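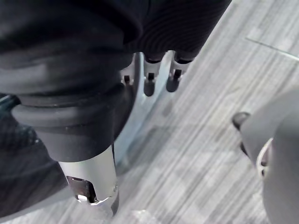
Household Textiles, Unit 2: Sorting and Loading
Instructor: Vittoria Negri

Students should read the Korach chapter on fiber types before this session. The practical portion takes place in the Zaidi laundry room and begins promptly at 14:00.

Sorting is done by color first and by fabric second. Dark items form one pile, whites another, and mid-tones such as green or teal a third. A new garment in a strong color is washed alone until the rinse water runs clear. Pockets are emptied, zippers closed, and sleeves pulled right side out. Ribbed knits require particular attention – the ridges hold lint and may stretch if the piece is lifted by one end while wet. 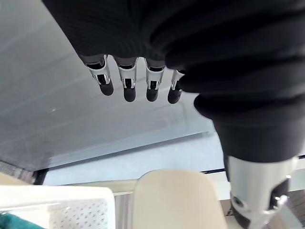
Figure 1. Ribbed black covering with soft horizontal folds.

Knits of this type are washed inside out on a gentle cycle and dried flat. The recommended spin speed for the unit is 400 revolutions per minute.

Baskets should stand at a comfortable height beside the washer, on a chair or low table, and should not be placed on the floor. Each piece is picked up singly, shaken open, and checked against its care label.
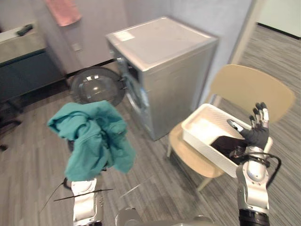

Items that fail the check are set aside and entered on the Narnuner sheet with the stain or damage noted. Completed sheets are due at the Vuseck office by the end of October.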